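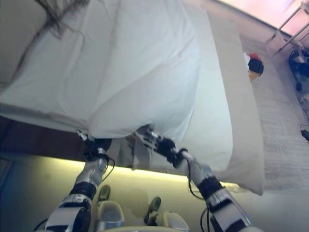
Left gripper stalls out partway through the duvet pull, intermittent, only on soft stuff. Two arm build, home setup, running the Unura controller board on both arms. Rigid objects fine all day. Test job is the white duvet, both grippers pinching the edge near each other with the fabric bunched between them, then lift and pull toward the base. Right arm holds. Left arm clamps the fold, starts moving, then error 7 and the gripper goes limp. Arm itself stays powered. Need a reset to clear it.

Posted in August, 9:40 pm
By the bedroom build account

Firmware is whatever Trivden had up as stable at the start of the month. Haven't touched the beta.

What I've tried so far:

- power cycle, both arms. Clears the error, comes back within a few pulls
- re-homed left gripper. No change
- dropped grip force from 100 to 70 percent. Stall goes away but the fabric slips out so not much use
- cleaned the finger pads with a damp cloth, bit of lint, nothing dramatic
- checked supply voltage at the board, steady the whole time
- swapped the left and right gripper configs in software. Error stays on left. So prob hardware or cable

Log from the last fail, trimmed:

L_GRIP cmd close
L_GRIP contact
L_ARM move start
L_GRIP current high
L_GRIP timeout 4000 ms
L_GRIP ERR 7
L_GRIP torque off

Manual says error 7 is "actuator fault or comms" which covers pretty much everything. Any way to tell which?

UPDATE 10:25 pm

Wiggled the left wrist cable by hand while the gripper was idle. Nothing. Wiggled it with the gripper closed and the wrist rolled outward, got error 7 on the third go. Did it again, same. So it's position dependent. Cable loops off the wrist and down beside the arm and I think the loop is too short when the wrist rolls right over. Right side has more slack, hangs in a proper arc. I routed them on different nights and obviously didn't measure.

Doesn't explain why only soft objects tho. Unless it's just that the rigid object jobs never roll the wrist that far? Going to check.

UPDATE 10:50 pm

Yep. Box job barely rolls the wrist. Duvet job takes it nearly to the limit because of the angle I come in over the side of the bed. So it was never about fabric. Ignore the subject line, can't edit it.

Support reply asked for:
- cable part: Retamal silicone jacket, the shorter of the two they sell
- connector: stock one that came on the board
- strain relief: zip tie. I know

Reply also said to try the longer timeout. Tried it, no difference, just takes longer to fail. Put it back to 4000.

UPDATE next morning

Pulled the connector at the wrist. One pin sitting lower than the others, not by much. Pushed it back with a pick til it clicked. Re-ran the cable with a bigger loop and moved the zip tie further down the forearm so the wrist can roll without tugging.

Ran the wrist through full roll with the gripper closed on a folded towel. 100 rolls, no error. Then the duvet job at full grip force, 3 pulls, all clean. Haven't left it going longer than that, had to get to work.

Still open:

1. Does the board log comms dropouts separate from overcurrent anywhere? "current high" line right before the timeout sent me looking at the motor for an hour
2. Is that pin known to back out on this connector or did I do it when I crimped
3. Can I get the locking version of the connector on its own. Grosow lists it but only as part of the full harness and I don't want the full harness

Leave ticket open pls, will run the duvet job again tonight and post the log either way. Have ordered the longer Retamal cable for the left side regardless.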